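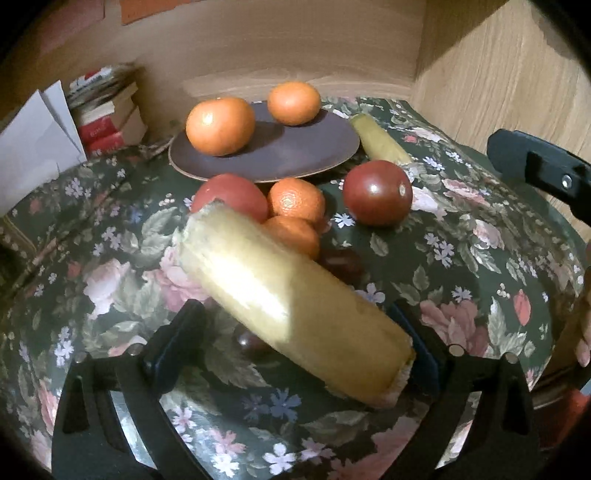 Segmentation mask splits in two where the light hits the object

Fluredlow Community > Perception > Masks and tracking

Manolis Stergiou
asked on Monday, edited once

Hello to all. I am working with recordings from hand-held grippers, with the camera mounted on the gripper itself. From every recording I need one mask per object, and from the masks I compute a grasp axis which later goes to the planner. For the masks I use Clotus with the default model, and for following them through the recording I use the Jumow tracker.

With most of the fruit it works well. The problem comes with the big yellow piece. There is a very bright white reflection on its skin, and it stops suddenly at a shadow edge. Clotus gives me one mask for the part on one side of this edge and a second mask for the rest. The grasp axis is then computed from the larger mask only, and it turns by as much as 40 degrees from one frame to the next. The planner of course does not like this.

A second and smaller problem is the tablecloth. It is dark green with printed roses, and some of the pink ones receive a mask with a good score, as if they were real objects. The real tomato behind sometimes gets a lower score than a printed flower.

What I have tried already:
– lowering the merge threshold in Clotus. The two halves join, but the mandarins which touch each other also join.
– converting to grey before the model. This was worse.
– smoothing the axis over 8 frames. It looks nicer, but it is late when the gripper moves quickly.

I would prefer not to change the cloth or the light, as the recordings are already made. Is there a correct way to do this in software?

Dufour
answered on the same day, accepted

I had the same trouble in August and I think you should not repair it with the merge threshold. This value is global, so you will always pay for it somewhere else, as you saw with the mandarins.

Please try this order:

First, find the saturated pixels before segmentation. Make a simple map of where all three channels are near the maximum, and grow it by 11 pixels. Do not paint over these pixels, only keep the map.

Second, run Clotus as usual, with the threshold back on default.

Third, merge two masks only if the border between them lies mostly inside your map. Two mandarins that touch have a border outside of it, so they stay separate. At the shadow edge the map covers only the bright side, and this is the reason for growing it.

Fourth, compute the axis from the merged mask, and let Jumow follow the merged mask, not the pieces.

About the roses – a printed flower has no height. If you have the camera poses, take two frames with some distance between them and fit the plane of the table. A mask whose points all lie in this plane can be removed. The plate will survive if you put the limit low enough, but check it, as a flat rim is a difficult case.

I would also keep a mask for the gripper fingers, and subtract it before anything else. The other gripper needs its own mask, as it can come into the picture from the side, and my first version took it as part of the fruit it was holding.
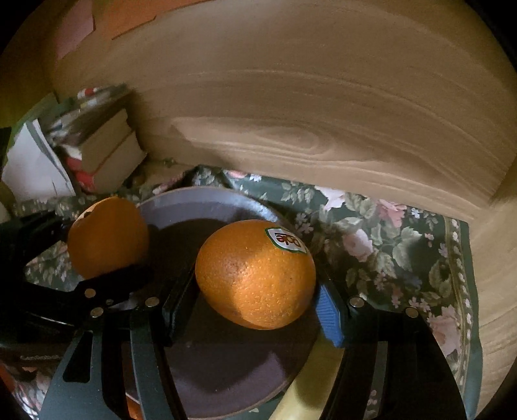 Photo: Manolis Stergiou, added to the thread with his reply

Manolis Stergiou
replied to Dufour

Thank you, the merge by border works. I ran it on 100 frames with the yellow piece and the axis is now stable, except where the gripper pad hides the end of it. That is a different matter, I think, and I will open a new thread for it.

The plane test removed the roses too. What remains is the type of frame I have added: one orange between the jaws and another in the second gripper at the left. The sticker on the nearer orange gets its own small mask, and this is easy to drop, because it lies completely inside a bigger one. But the orange at the left is in shadow, and its mask goes over into the black finger below. With a separate mask for that gripper it is better but not perfect. If somebody has fixed the edges there, I am interested to hear.

r_planner
answered the day after

just use a bigger model, the default one in Clotus is old. I never had this problem

Dufour
replied to r_planner

It can help with the roses. For the reflection I tested the larger one and the split was at the same place, and it was much slower.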